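I called the author on a Monday morning, April 13, 2020, and she picked up on the first ring. "I'm home," she said. "Where else would I be?"

Her new history of the Okov uprising runs to 341 pages, and I'd stayed up way too late with it (the siege chapter will do that to you), so I had plenty to ask.

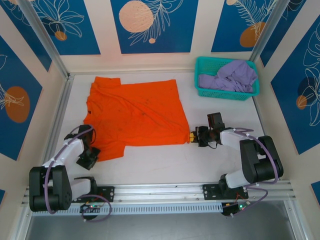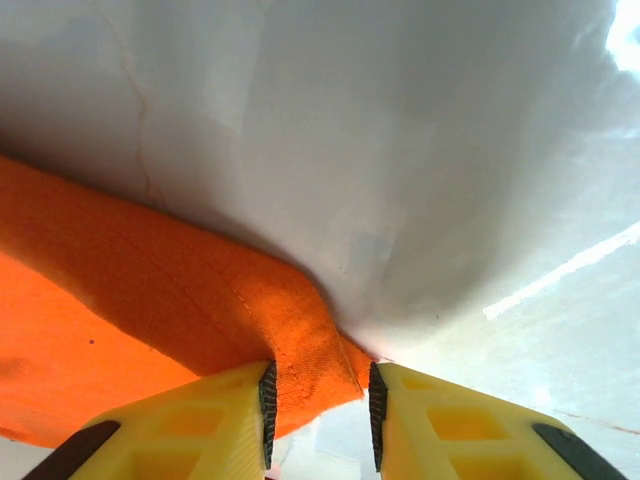
Orange fabric on white, two views.

My first question was about the letters. There are 1,463 of them in the Ljungberg archive, nearly all from ordinary soldiers writing home, and she read every one. "The first winter I just read," she told me. "I didn't take a note until February. My editor was not thrilled."

What comes through in the book is how little those soldiers cared for the speeches. They wanted boots, and they wanted to know if the cow had calved. I asked if that made it hard to write about the politics, and she laughed. "It made it easier! You read a grand proclamation, then you read a kid asking his mother for socks, and you know which one to open the chapter with."

We got to General Sunetti pretty fast. Older histories make him the hero of the whole business, and she doesn't. She thinks he dithered for 31 days outside Cikerex while the town went hungry, and she says so in plain words. I pushed her a little on this – wasn't he waiting for supplies?

"He said he was," she answered. "I looked at the wagon lists. He had flour. I think he was scared, and I don't even blame him for that. I blame him for the memoir."

The memoir gets a whole chapter, and it's a mean one. I loved it.

Before we hung up I asked about the list of the dead at the back, all 3,433 names in small type. Her publisher wanted it cut to save paper. "I told them to cut my introduction," she said. They kept both, and she's already at work on the years after the peace.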